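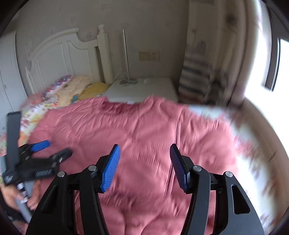

February went almost entirely to bedding and outerwear. The target for the soft goods set is 1000 accepted episodes, and as of last night the index shows 310. Most of the remainder will be folding, since folding is where the current policy is weakest and where one bad grasp ruins everything after it.

The setup has not changed much from my last post. Two hand-held grippers, one per hand, each with a camera that looks out past its own fingers. The recordings are matched by timestamp and cut into episodes by a script I call Prusstead, after the street I lived on when I wrote the first version. Training runs on the older of my two machines, under Gernosix, which is my fork of a fork of a behavior cloning repo and has the commit history to match.

Puffy fabric has turned out to be a separate problem from flat fabric. A towel has an edge, and the edge stays where you put it. Quilted padding has a surface that moves independently of the layer under it, so the fingers can close on what looks like a corner and come away with a pinch of shell and fill. The model learns this mistake very quickly if you let it. I now reject any episode where the first grasp catches only the top layer, even when the operator recovers and the fold ends well. Recoveries go in a second folder with their own label. I may train on them later, with a lower weight.

Speed is the other thing. When I started I moved the grippers the way I would move my hands, and a large share of the close-up footage was smeared past use. The operator notes now say to slow down in the last stretch before contact and to hold still for a beat after closing. It feels silly, and it makes a session longer, but the pose tracking drops out far less often. Bright windows hurt too. Exposure swings when a wrist turns toward the light, and the tracker loses its features for a few frames on either side of the swing.

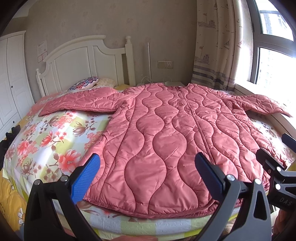
Start states deserve more care than I gave them. In the first batch every garment began face up and more or less square to the bed, and the policy that came out of it could do very little with a garment that was rotated or face down. The current list has 8 start states per item: flat, rotated, face down, one sleeve under, both sleeves under, half folded, bunched, and dropped from standing height. The last one is the most annoying to reset and, going by validation error, the most useful.

I also stopped clearing the background. Patterned sheets, pillows, furniture and cables all stay where they are. The early data was shot on a plain gray cover and the grasp predictor fell apart on its first floral print. A pale print under a single-color garment is still an easy case. A print on a print is harder, and I have too few of those.

On throughput: a good afternoon gives me more than 100 raw episodes, before rejects. The limit is attention. Late in a session the folds get sloppy in a consistent way (the left sleeve goes in short) and the model will reproduce that faithfully. I now stop when I see it twice in a row.

Next up is the split. I had been dividing train and test by episode, which leaks, because the same jacket ends up on both sides. Splitting by item fixes that and makes all my numbers worse. The Desmont baseline I posted in the fall should be read with that in mind – I will rerun it once the folding set is finished and put the new table in the same place.

Still open: whether to log finger width directly or keep estimating it from the video. The estimate is fine until fabric covers the pads.

14 shares
6 comments

Recent posts
Cutting episodes with Prusstead, part 2
Desmont baseline: first numbers
Why my timestamps drifted
Gernosix config notes
Towels, mostly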